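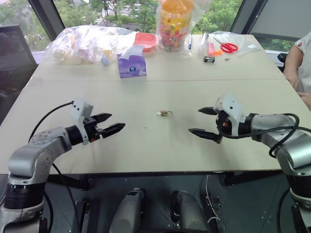
Print this page | E-mail this to a friend

Filed under: Talks and handouts / Home and small repairs

Small locks, lost keys: speaker notes

(Notes for the evening talk at the Griseck hall, 7.30 start. I've tidied them a bit for the website but they're still my notes, so expect gaps where I waffled.)

Start without the slides. Ask for hands up – who has a padlock at home with no key? Then who has a key with no padlock? Let them laugh, let them look at each other. Wait for the latecomers to sit down before going on.

Say who I am. I ran the key counter at Kasetti for 9 years and I still get asked about locks at parties. Most of what came over that counter was small brass padlocks, the sort you put on a suitcase or a shed or a school locker, and most of the people holding one were cross with it.

First bit: what you've got. A little brass padlock has a body, a shackle (the loop) and a keyway underneath. Inside there's a row of pins on springs. The right key lifts each pin to the right height and the middle can turn. Draw this on the flip chart, big, and don't try to be clever with the perspective like last time. Two pins is plenty for the drawing, people get the idea.

Pass round the box of old ones now. Tell them to have a feel of the weight. A heavier body usually means more metal and less air, though I've had some heavy ones that were rubbish and I'll own up to having bought two of them.

Second bit: finding it in the first place. I always get a groan here. A small padlock is the easiest thing in the world to lose on a crowded table. Put it down next to the tissues, a bottle of water, a bag of sweets and a pen, and you'll be patting your pockets within the hour. My one rule is to clear a bit of bare table before you start, push everything else to the back, and put the lock in the middle of the clear bit. It sounds daft. I didn't do it for years and I spent a lot of evenings on my knees with a torch.

A bowl is good too, for the keys, any bowl. Bright colours are best. Mine at home is a horrible green and I can see it from the landing.

Third bit: the sticky lock. This is what most of them have come for, so slow down. Dry graphite, a small puff in the keyway, key in and out several times, wipe the key, do it again. Please don't use cooking oil! Someone always has. It feels lovely for a week and then it holds every bit of fluff that goes past. If the lock's been outside all winter, bring it indoors overnight before you try anything. If the key still won't turn, stop. Don't get the pliers. Once a key has snapped off in there, you've got a much longer evening ahead of you.

(Do the demo here with the blue-handled brush. Remember the newspaper, the hall people were not pleased about the graphite in April.)

Fourth bit: key rings. Split rings are fine but they wear people's nails out, and I've gone over to the little screw ones from Meng, 60p each at the market. Put a tag on every ring. Write where the lock lives, like "bike" or "trunk", and leave your address off it. I'd been labelling mine with the house number until my sister pointed out what I was doing.

Short break here if the urn's ready, if not carry on.

Fifth bit: combination or key? I go back and forth on this. Combinations are great for children and gym bags, and there's nothing to lose. They're hopeless in the dark, though, and people will set them to 224 or whatever their front door is and then tell everybody. For a shed I'd still have a key lock, and I'd keep the spare at a neighbour's.

If there's time, the Lomow story: the holiday cottage, the gate, the wrong key posted through the wrong letterbox, me climbing over in sandals. It goes down well but it runs long, so skip it if we're past nine o'clock.

Questions. They'll ask whether expensive means better (up to a point), whether you can get a key cut without the old one (sometimes, take the lock in with you) and whether I can open the one they've brought. I'll have a look at the end, over by the window where the light's decent – one lock each please, and only if it's yours.

Get the box back before people leave. Check under the chairs.

Print this page | E-mail this to a friend

Recent talks and handouts
Darning for people who hate darning
Sharpening a kitchen knife on a stone
What to keep in the drawer by the back door
Zips: waxing, freeing and giving up
Bleeding a radiator before the cold comes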